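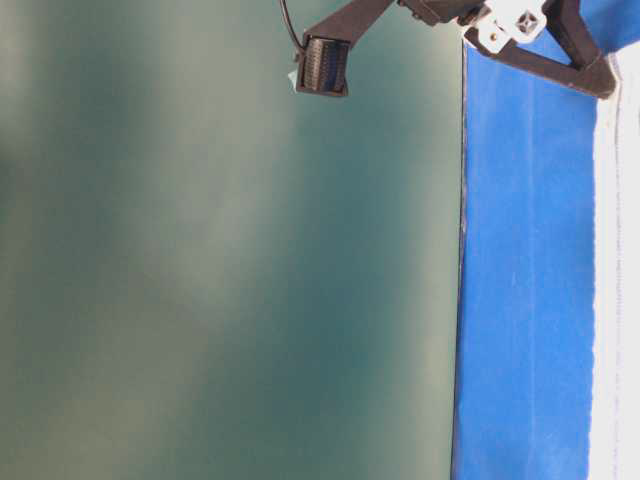 Subject: Re: [bench-list] Covering a worktable in green
Date: Apr 18, 2022

On the bench-list, a member wrote:

> I have a plain white tabletop that shows every mark and throws
> glare back from the lamp. I want to cover most of it with something
> dark and matte, green if I can get it. Two questions. Do I glue it
> down or leave it loose? And what do I do at the edge, where the
> cover stops and the bare top starts? Last time I used Varma sheet
> and the edge curled up within a month.

I went through this last June with a table 900 mm deep, so I can tell you what I did.

Don't glue the whole sheet. I did that on my first one with Seltolum spray and spent an evening with a scraper getting it off. The second one is loose in the middle and held only along the edges. It stays flat and I can lift it to clean under it.

Cut the sheet after it has been unrolled for 2 days. Mine came on a narrow tube and shrank a little as it relaxed. If you cut it right away you may end up short on one side.

For the edge, I would go with a wide cloth tape, half on the cover and half on the tabletop. Press it down hard with a roller. Bruvel sells one in blue that comes up without leaving glue behind. A bright color next to the green is useful anyway – you can tell without looking closely where the cover ends, and you stop setting things down half on and half off.

On the glare, dark matte green is a lot easier on the eyes than white, but it won't look like one flat color. Under a lamp you will get lighter patches and darker bands depending on where you stand. I thought mine was stained at first and washed it twice before I moved the lamp and saw the patches move too.

Wipe it with water and a little dish soap. Skip anything with alcohol in it, it left a shiny spot on mine that is still there.

Nirier had the sheet in 26 inch and 90 inch lengths when I bought it. I don't know if they still carry both.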